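**Roller blinds, a wooden thing and one Monday.** A thread for people who rent a room with big windows. 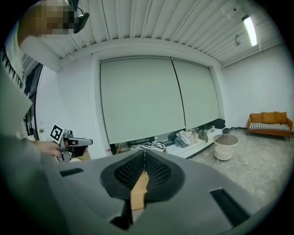
1/ I have two large roller blinds in the room where I work. The color is pale, between grey and green. For a long time I did not think about them at all. In March the sun became lower on my nerves, so I started to think about them a lot.

2/ First thing I learned: pulling a blind all the way to the sill is not always good. If the bottom bar rests on the sill, the fabric gets a small belly in the middle, and after some weeks the belly stays. I now stop mine a little above.

3/ My neighbor Brisa Ledesma told me the same, but she said it in one sentence and I needed two months. She hangs blinds for Odell, a small shop near the bus station.

4/ Second thing. Dust. Pale fabric does not show it, and so you believe it is clean. Please take a white sock, put it on your hand, and go once from the top to the bottom. I did it on Monday and then I washed the sock two times.

5/ How I clean them now: window closed, blind fully down, dry brush first, always in the downward direction. Then a cloth with very little water and one drop of dish soap. Then I leave it down until it is dry. Do not roll it up damp! Mine got a smell like an old tent.

6/ The plant. I keep a small green one near the base of the other window, the one with dark bars. It has few leaves but it is loyal. Behind the blinds it was unhappy. I think the air there was too warm in the afternoon.

7/ Somebody asked me which brand of blinds. The label inside the tube says Gazi and the number 1573, and I could not find more. If you know where they sell the end caps, please write to me. One cap is cracked and I hold it with tape.

8/ White walls, by the way, help more than I expected. With the blinds almost down I can still read in the room at 7 in the evening, without a lamp. In my old place the walls were brown and I had the lamp on at lunch.

9/ About wood. I have several light brown wooden pieces for the table work, and they dry out if they stay in direct sun. Nimal Matubbar gave me a little oil in a jar and said to use it one time in a season. I used it three times in a week. They were sticky for very long, so please listen to Nimal.

10/ Cost of everything until now: 19 dollars. This is one soft brush, cloths, dish soap and a new chain for the left blind. The old chain had lost its connector and the blind stopped wherever it wanted.

11/ Changing the chain is easy if you take the blind down first. I did not take it down first. I stood on the chair with my arms up and said some words in my own language.

12/ Next I want to wash the window behind the blinds, also the outside, if I find a way to reach it. If you have a long handle that bends, tell me the name of it. I am sure it has a name in English and I am searching with the wrong words.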